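Home Notes Desk & Paper Archive Contact

On Clearing the Table and Folding a Card

September 16, 2022

The author has maintained these notes on household paper matters for several years, and it has been the practice to devote at least one entry each autumn to correspondence. The present entry concerns the small table on which cards are folded, the items that collect upon it, and the folding of a single sheet of lavender paper into an upright card.

The project was begun in August, when the remaining stock of colored sheets from Lulside was sorted by shade. The lavender proved the most plentiful. It is a soft color that accepts dark ink well, and it was chosen for a set of thank-you cards owed since the beginning of summer. A pack of 1,000 sheets was, in retrospect, an immoderate purchase, and readers are advised to buy the smaller quantity.

The table has a beige marbled surface, and the walls on its three sides are papered in white with bands of gray and purple damask. The paper was selected from the Hustell sample book, page 53, after a lengthy comparison with a plainer stripe. Visitors have expressed differing opinions on it. The author remains satisfied, particularly with the purple, beside which a lavender sheet looks entirely at home.

Objects migrate to any flat surface, and this one is no exception. At the time of writing it holds two calculators, one a black desktop model with gray keys and the other a beige scientific model kept at the front. There is also a blue and white box with a red label on the corner, a red card packet, and a plush toy with a round white body and pink spikes, whose yellow face bears markings much like a pair of glasses. The toy has been asked after by more than one correspondent. It stays.
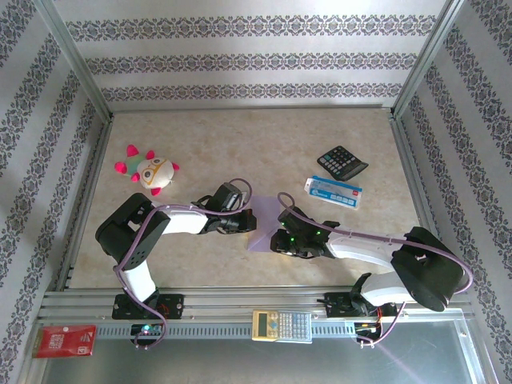 Preparing the Sheet

The sheet should be laid flat in the middle of the table with clear space around it. Hands should be clean and dry. Lavender shows fingerprints more readily than white, and a mark near the crease is difficult to remove.

A single vertical fold is sufficient for a card of this kind. The edges are brought together and held, and the crease is pressed from the center outward, first lightly and then with the flat of a bone folder. The author uses one obtained from Ó Dubhghaill, where the stationery counter is small but well kept. The back of a spoon will serve equally well.

It is not necessary for both panels to be the same width. A narrow flap on one side and a broad panel on the other gives the card a front that opens easily and leaves ample room for a message. This arrangement is preferred for longer notes, and the set now under preparation follows it throughout.

Once creased, the card should be stood upright and examined from several directions before any writing is done. Faults that are invisible on a flat sheet become apparent when the paper is vertical.

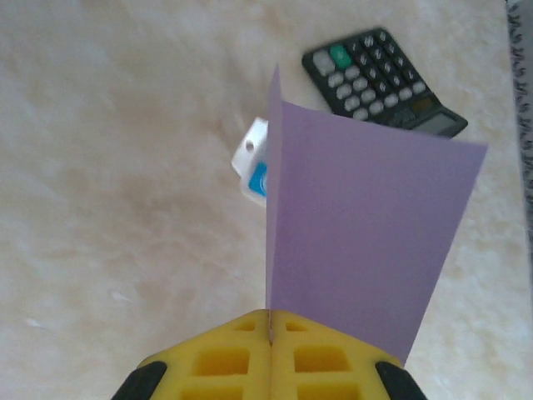
A crease that leans may be corrected once, and only once, by opening the sheet fully and pressing it under a heavy book overnight. Repeated folding weakens the fibers and leaves a pale line on the outside. Sheets that fail a second time are cut down for shopping lists.

Ink should be given adequate time. The Gova pens used in this household require several minutes on matte paper, and cards should not be stacked until the writing has been tested with a scrap at one corner. Envelopes will be treated in a separate entry, together with the question of whether lavender cards may properly be sent in cream ones.

Comments (3)

paperdrawer
I fold mine off center too. I've always written on the wide side and put the date on the flap. Please do the envelope post soon!

M. in the valley
Is the wallpaper still sold? I have a hallway that needs something with purple in it.

inkandtwine
Cream envelopes are fine. My grandmother used them with everything. Also very glad the toy stays.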